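Clearing the Table the Way a Robot Learns To

Posted Mar 1, 2021 in Kitchen Tips

I spend my days teaching robot arms to tidy up cups and trays, and my evenings not tidying up cups and trays. My sister pointed this out over dinner, so I promised her I'd write down what the work has taught me about a messy table. There's more of it than I expected!

A quick word on how we do it. A person works the arms through a pickup, we record the motions, and a program learns from the recordings. Our last study had 2,725 recorded pickups in it, and we compared two ways of collecting them. In one, the operator cleared the table in whatever order felt natural. In the other, the operator had to stick to a fixed order: tall things first, then small loose things, trays last. Same arms, same cups, same tired people.

The fixed order won by a lot. Programs trained on the free-for-all recordings knocked something over or dropped it 582 times in the test runs. With the fixed order it was 159. Sorin Radonjić, who set up the tests, made us run the whole comparison again in July before he'd believe it, and it came out the same way.

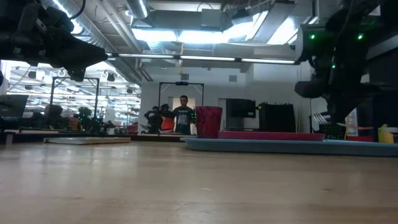
A cup and trays on the wood table, and plenty of lab behind it.

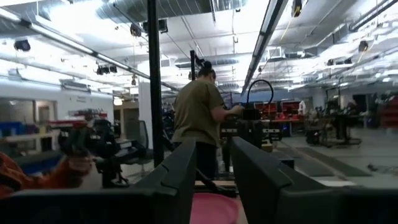
So, tips. I've tried all of these in my own kitchen (small, one counter, a drawer that sticks).

Take the tall stuff first. Tumblers, bottles, the pepper mill. A tall cup is what your sleeve catches when you reach across for a fork, and once it's gone you can be as sloppy as you like with the rest.

Don't lift a tray that has another tray on it. Take the top one off, put it down somewhere, come back. The arms are terrible at stacked trays — they pinch both edges and the bottom one slides — and I've done exactly the same thing with a baking sheet and a cutting board.

Grab cups low. We moved the grip point down to the lower third and spills dropped right away. Thin plastic squeezes in at the rim if you hold it up there, so this goes double for picnic cups.

Decide where it's going before you pick it up. In the worst recordings the operator picks up a cup and then hovers with it, looking for a free spot. I do this at home with the colander. Now I clear one patch of counter before I touch anything else, and that patch is the landing spot for the night.

Use trays with a rim. I bought a Henus one after going through two flat ones, and small things stay on it even when I take the corner too fast. The Krasniqi trays are nice too but a bit heavy once they're full.

Put the odd pieces in a basket and sort them later. Lids, clips, measuring spoons. Sorting while you clear is slow for people and really slow for robots.

My sister wants to know whether any of this works with kids. We have over 1,000 more recordings to go through before summer and not one has a toddler in it, so you'll have to tell me. She has started having hers carry the cups in first, and the boy likes being in charge of "the tall ones."

Next month I want to do dish racks, if I can get the Maltora one to stop tipping forward when it's half full.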